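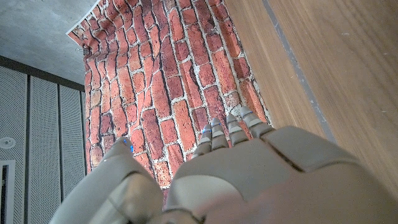 Jorkdale, Sat 8 May

A long slow day with the hand, and I mean that kindly, because slow days are the ones when something gets looked after properly. I had promised myself I would be home by lunch. I ate a cheese sandwich at the bench at a quarter to four instead, with my notebook propped against the kettle and crumbs all down the page I'm now copying from.

The complaint all week has been the thumb. When the hand closes it comes in late, a hair behind the fingers, and anything thin gets pushed sideways before it gets held. I spent two evenings blaming the software and I owe the software an apology (I did say some things). This morning I went back to the dullest possible place, which was the little checklist I wrote for myself last September when we first got the hand from Drendeo, and started from the top. Power off, fingers limp, work each joint by hand and feel for grit. The first finger was sweet as anything. The second had the faint click it has always had, and I've decided we are friends, the click and I. The thumb felt fine until the last bit of its travel, where it dragged, like a drawer with a sock caught behind it.

So off came the cover at the base of the thumb. I do love that part of the job, even now. There's a moment when the last screw lets go and the shell lifts and you get to see how somebody else thought about a problem. The tendon was sound, no fraying, but it had gone slack and was riding up on the side of its pulley. I cleaned the groove with a cotton swab, put the tendon back where it belonged and took up the slack a quarter turn at a time, stopping to flex it after each one. Three quarters was right. I went to a full turn out of curiosity and it got stiff and sulky, so I came back again and wrote THREE QUARTERS in capitals, underlined, for whoever I am the next time this happens.

After that came the zeroing, and zeroing takes as long as it takes. Hand open, let it settle, read off every joint, correct, close, open again. The blue marker near the end of the thumb is a blessing for this, as it gives me one bright spot to look for while everything around it is the same pale gray-beige. I do the reaching checks over the brick-print sheet, the red one, clipped down, it seems, beside the wood. It has plenty of lines for the eye to hang on to, and you notice a wandering finger much sooner against mortar lines than against plain board. It's rippled now and the corner has started to curl up and show its white edge. I keep meaning to flatten it under the dictionaries. I have been meaning to since before the clocks changed!

Then the long run. 200 closes without touching anything, which came to 16 minutes on the slow setting, and I sat through all of it with a pencil, which is probably silly, but I find I hear things when I'm sitting down that I'd never hear while pottering. The thumb kept up. At 60 I thought I caught the drag again and held my breath, and it was the window blind tapping. After that I fed it the thin things, a postcard, then a wooden ruler, then the lid off a cookie tin, and it held each one without shoving it off to the side first. I may have clapped.

What I didn't get to: the seam along the big plate on the back of the hand, where dust collects and where I want to go around with the soft brush – a nice job for a tired evening. The spare tendon from Kirkari hasn't come either, and I would feel easier with one in the drawer. The Asamoah grease is down to the last squeeze of the tube, so that goes on the list too, along with swabs, pencils and more cheese.

I've written in the log to look at the thumb again after 300 more closes, before it has a chance to surprise me. Walked home the long way by the canal, with the light still on the water and my hands smelling of grease and soap. Two boys were fishing off the footbridge and had caught a glove. I slept for an hour in the chair, woke up hungry, and had eggs. Must remember to take the dictionaries in on Monday.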